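Drondale Shared Workshop: robot good practice group
Notes of the meeting, November 13, 2024, typed up by me as usual 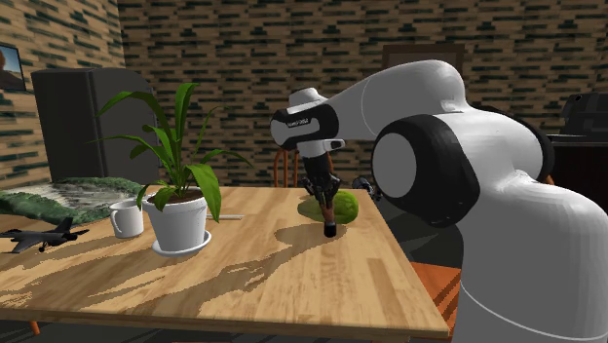

Who has to agree before a robot task is moved from simulation to the real arm?
Two people do: whoever wrote the task, and one other member of the group who has run it in simulation for themselves and signed the task sheet.

That was the first thing we settled and it took us most of the first half hour, so I've put it at the top where people will see it. The old wording said "a suitable person", and when we went round the table we all had a different idea of who that was. I thought it meant the session lead. Two of us thought it meant anyone with a key. So now it's two people, both named on the sheet, and if you can't find a second person that evening then it waits.

Apologies and last time's notes

Four of us in the room and two on the line from Brelleck, with the sound coming and going a bit (sorry to both of you, I'll bring the other speaker next time). The July notes were agreed with one change. I'd written that the stop button check was weekly and it should have said at the start of every session. My mistake, and rather a big one, so I've corrected the copy on the wall as well as the one in the folder.

Matters left over

The new floor tape is down at Drondale. It hasn't been done at Brelleck yet as they're waiting to hear about the flooring, and they didn't want to tape a floor that might be coming up. Fair enough. They'll use the posts and chain in the meantime.

The first aid box has been restocked. I still haven't written the page on what to do if the power goes off while the arm is holding something. I know, I know. It's on my list again and I've promised it before Christmas.

Speed limits on shared tables

This was the long one! We've been working with two different limits, one from the Drondale sheet and one from the Harnolstead rules, which we copied in when we started and never properly read against our own. The Harnolstead one is slower. After a good deal of back and forth we've gone with 115 millimetres a second for any session where a person might reach over the table, and that's measured at the gripper tip. Somebody at Brelleck asked whether it should be measured at the elbow too, seeing that on some moves the elbow swings out further than you expect. We didn't have an answer. I said I'd look at the logs and see how fast it does go, and we'll talk about it again.

With the gate shut and no one inside the line, the limit is 619 millimetres a second. I'd have liked a rounder number, but that's what came out of the stopping test and we agreed not to fiddle with it.

The line itself stays at 900 millimetres from the furthest point the arm can reach, all the way round. Please measure from the fingers when they're pointing outwards. We found that one of the old marks had been measured from the wrist.

Clutter on the table

I raised this one. We're a bit inconsistent! Some people clear the table down to the wood before they run anything, and others like a busy table, in simulation above all, because a task that only works on a bare top isn't much use to anyone. I can see both sides, and I've changed my own mind about it twice this year.

What we agreed in the end was that in simulation you can put out whatever you like. Plants, mugs, fruit, models, the lot, and the odder the shapes the better. Please do save the layout with the task, though, so the second person runs the same one you did. On the real table, anything that isn't part of the task and could break, spill or roll comes off before the arm is switched on. Mugs are banned inside the line whether they've got anything in them or not. There was a small groan at this. I joined in.

We also talked about furniture. The sheet says nothing about chairs and it ought to. From now on chairs go outside the line before a session, and tucking them under the table doesn't count. If you build a room in simulation, leave the chairs in if you want them, but have the collision checking switched on for them as well as for the table. One of us had been leaving it off to make things run faster and was good enough to own up.

Gripping tall, thin things

A short item, but a useful one. Slim upright objects are where most of our dropped picks come from, and the sheet treats them the same as a box. The Brelleck pair have been trying a pause after the fingers close, then a very small lift, then another pause before the proper move. They like it. It's slower, and it does make for dull watching, but we've agreed to write it in as recommended for anything taller than it is wide. Not compulsory for now. I'd have gone further, but I was outvoted.

We added a line on what's standing behind the object as well. If there's something bigger close by, the task sheet should say which way the arm will come away from it. Straight up is the default.

Swati

For anyone new, Swati is our name for the shared checklist program, and the new version is ready to try. I've had it going at home for a fortnight and I'm really pleased with it. It won't let you open a session until every start check has been ticked, and it keeps a copy of each sheet along with both names. There was a bit of worry that people will just tick down the page without looking, and I can't promise they won't. We're going to shuffle the order of the checks so it's harder to do on autopilot.

We had a look at the old paper sheets too. There are 713 of them in the cupboard, and a lot have the second name missing. No one is in trouble over it. We'll keep them for now and not try to fill in the gaps afterwards, which was suggested and which I was very against (you can't sign for something you don't remember seeing).

Visitors

Agreed quickly, hurrah. Visitors stand outside the line and have one of us with them the whole time, and that person isn't the one running the arm. Children are welcome on open evenings in simulation only. I'll write a short card for the door in plain words.

Any other business

Could whoever borrowed the long tape measure please put it back in the drawer?

Brelleck asked if we could swap the order of the agenda next time so they're not waiting until the end on a bad line. Yes of course, and I should have thought of it.

There was a question about whether our rules count for anything outside our own two rooms. They don't. They're house rules, and they sit on top of the maker's manual and whatever the law asks of us. If ours and the manual disagree, go by the stricter one and tell me, so that I can fix the sheet.

Things to do

Me: the power cut page, the elbow speeds from the logs, the card for the door, the other speaker.
Brelleck: write up the pause and lift in a form we can paste in, and let us know about the floor.
Drondale: re-measure the line with the fingers pointing out, and redo the old marks.
Everyone: try the new Swati on at least one session and send me your grumbles, however small.

Next meeting will be in the upstairs room if we can get it, otherwise same place as this one. I'll send the date round when I've heard back about the booking.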